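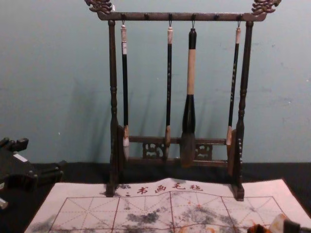 Furnival Brush and Desk Set
README, third release

Contents

Furnival is a set of still pictures of Chinese writing brushes and the things kept near them: racks, brush rests, ink stones, paperweights, felt mats and water droppers. It was put together for people who sort, label or catalog desk objects, and for anyone who needs plain pictures of brushes hanging up and lying down. There are 3000 pictures in the full set. A smaller set of 800, called Pastdale, has been checked by hand twice and is the one to start with.

The pictures were taken indoors in ordinary rooms, on whatever table was in use. Walls, shadows and clutter have been left as they were.

Files

pictures/ holds the full set as JPEG files.
pastdale/ holds a plain text list of the files in the smaller set. The pictures are not copied there.
labels.csv has one row per object. A picture with a rack and several brushes therefore has several rows.
terms.txt gives the words used in the labels, with short definitions.
notes.txt is free text, mostly about brushes we had trouble naming.

Labels

Each row in labels.csv has these columns.

file: the name of the picture
object: brush, rack, rest, stone, mat, weight, dropper, other
size: for brushes only, see below
state: hanging, lying, standing in a pot, in hand
tip: light, dark, mixed, covered
marking: none, paper label, printed on shaft, carved, more than one
hook: yes or no, for racks
remark: anything else

Brush size

We use small, medium and large. Size is judged by the head and the handle together, compared with the other brushes in the same picture. A brush with a thick handle that flares out toward a broad head is large. If only one brush is in the picture, size is left blank unless a ruler is also there. Earlier releases tried to give the head length in millimeters. The numbers were poor and have been taken out.

Tip color

The tip column records the color as it looks in the picture. It says nothing about the kind of hair. Goat, weasel and mixed hair can't be told apart reliably this way, and old ink stains make it worse. Please don't use this column to train anything that claims to name the hair.

Racks

A rack is labeled once, however many brushes are on it. The usual type has two turned posts, a top bar with pegs or hooks underneath, and a lower crossbar. Carved ends on the top bar go under remark as "carved ends". We stopped trying to name the animal, as labelers kept disagreeing about dragons and clouds. If the carving runs out of the picture, add "partial".

Empty hooks are not labeled.

Writing on brushes

Many brushes have characters along the shaft, usually a maker's or model name. Paper labels and paper bands are common too. Where the characters could be read without guessing, they are typed in remark. Where they are too small or faint, remark says "unread". There are 1632 rows marked unread, and corrections are welcome.

Storage terms

Labelers asked often enough that the wording is repeated here. "Hanging" means the brush is held by its loop or cap with the tip pointing down. "Lying" covers a brush on a rest, a mat or the bare table. A brush in a pot is "standing" whichever end is up.

Known problems

Slim dark brushes on the same rack are easily swapped in the labels. Rows run from left to right, but some files from the first release don't follow this.
Shadows on a pale wall were labeled as brushes in a few places. Most have been removed.
Ferrules that match the shaft in color are sometimes missing from remark.
Dark posts with worn patches were called "two-tone" by one labeler and "worn" by the others. Both words are still in use.
Large brushes are few compared with slim ones.

Changes in this release

Added the hook column. Merged "paper tag" and "paper label". Dropped the millimeter sizes. Renamed the Terport folder to pictures/. The Merkinport pictures, which showed only ink stones, now sit in the same folder as the rest.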